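3.2 Where the diaries were kept

I'd assumed people would write their sleep diaries in bed, as we asked. Intan Sopacua read all 31 with me and we soon gave up on that idea - most were filled in at the kitchen table, often over breakfast, and one on the bus to Cumell. A table draws people in, and they leave things on it.

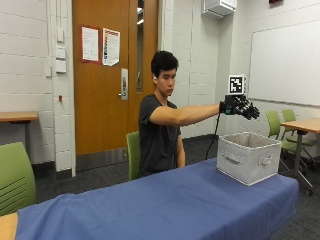
Figure 2. Seated at a long table with a blue cloth, arm outstretched.

Clutter came up far more than I'd expected. Diarists wrote about post, keys and children's toys, and several moved the lot before they could start writing. Ifor Bowen thinks this delay explains our missing bedtimes. I'm less sure, but I do like the idea! Soft toys got their own code in the end, mostly thanks to parents hunting for them at lights out.
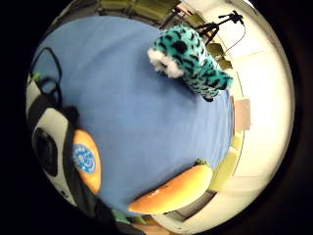 3.3 Naps and how we coded them

Anything under an hour went down as a nap, even if the diarist called it "resting my eyes".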